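Re: [smallkitchens] leaving the day job, when did you know?

Manee Khunthong wrote:
> I've been at the hotel laundry nine years and the chili paste has been
> my evenings for two of them. Last month the paste brought in 3,237
> and my paycheck was 3,153, so for the first time it came out ahead.
> My sister says quit. My husband says wait until after December. I am
> going around in circles! For those who already jumped, how did you
> decide, and what do you wish you had set up first?

Oh Manee, congratulations!! I read your numbers out loud to my daughter at breakfast and she clapped, and she doesn't clap for anything before 8 a.m.

I left the dental office four years ago to do Pumgate full time (pickles and relishes, for the newer folks on here), so take this as one person's story. My first question would be whether that 3,237 is what came in or what you kept. When I did my own comparing I was so proud of my big month, and then I sat down with the jar invoices and the booth fees and what I really had left was 1,031. I cried a little and went back to answering phones for another winter. Best thing I could have done, though I was crabby the whole time.

So pull out the jars, labels, gas, kitchen rental, all of it, and look again. If it still looks good, start paying yourself the same amount every two weeks now, while you have the paycheck, and put it in a separate account. You find out fast if the business can stand it. 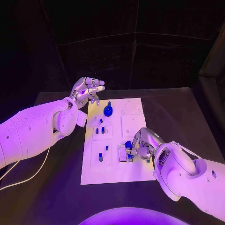
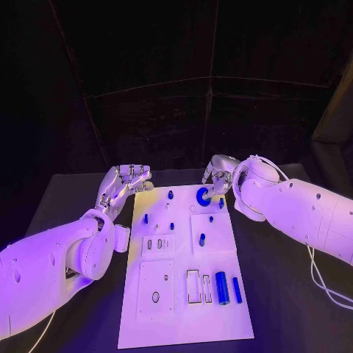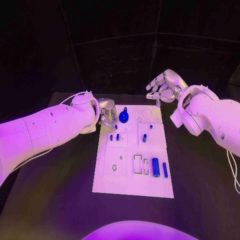

White robot arms at the white board, in purple light.

Share (10)

Your husband might have a point about December too, but I'd turn it around and ask if you can take unpaid leave for it. That's your busiest stretch, right? I did my last holiday season on top of a full-time job and I was filling jars at one in the morning and mixed up the dill and the sweet. Two whole cases. People were nice about it but I had to replace every one.

Things I wish I'd had ready: health insurance figured out (I went on my husband's plan and we missed the window the first time, so please call and ask about dates before you give notice), a second person who knows the recipe, and one steady wholesale account. Mine was Geser, the little grocery by the bus station. They take the same order every other week and it isn't a big one, but it covers the kitchen rent. Markets are fun and the cash feels great but one rainy month will scare you silly.

Are you still selling under Kaewsai, by the way, or did you change it? I went looking for your paste to send to my brother and couldn't find a page. If you get one made, put your prices on it! I always give up when I have to email somebody to ask.

Also, somebody here was talking about Jokar for invoices a while back. I've used it since spring and like it fine, except that it logs me out constantly. Happy to show you how I have mine set up if you want to do a call some evening after the kids are down.

And talk to your boss before you quit for good. Mine let me drop to three days and I stayed that way for five months. I had never even thought to ask until my sister-in-law said it. Maybe the laundry needs somebody part time more than they need to train a stranger.

Write back and tell us what the number is after jars. And save me two of the extra hot, I'll mail you a check.

Hugs,
Deb at Pumgate

4 comments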